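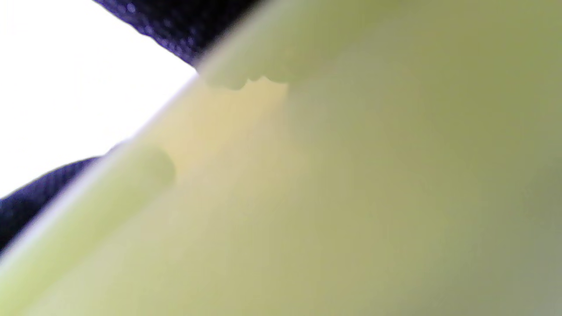

Jovcombe, 2026-10-28

Plastic goes tacky or yellow in storage mostly from heat and leftover cleaner. Wipe each piece with a cloth wrung out in warm water and a drop of dish soap, then wipe again with plain water. Skip acetone and anything with bleach.

Dry it standing on edge. Flat pieces stacked damp will stick together, and pulling them apart takes the finish off.

For storage over the winter:

- Put plain paper between pieces. Newsprint leaves ink.
- Keep the stack 3 feet or more from a heater or water pipe.
- Lay heavy pieces at the bottom — never lean thin ones, they bow by January.

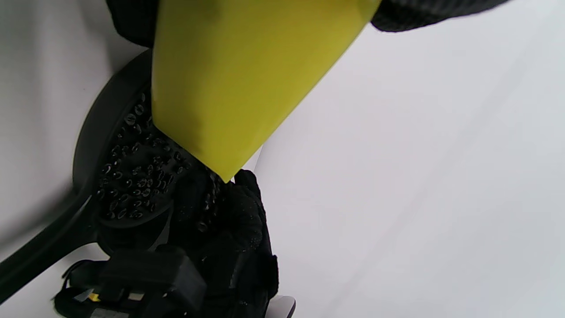
*Yellow-green, smooth and matte.*

Tape residue comes off with cooking oil. Leave it on for eight minutes, rub with a thumb, wash with soap. Maysoun Hakim uses peanut butter for the same job and it works, but it gets into screw holes.

Small scratches on a matte surface are best left alone. Polish turns them into shiny spots.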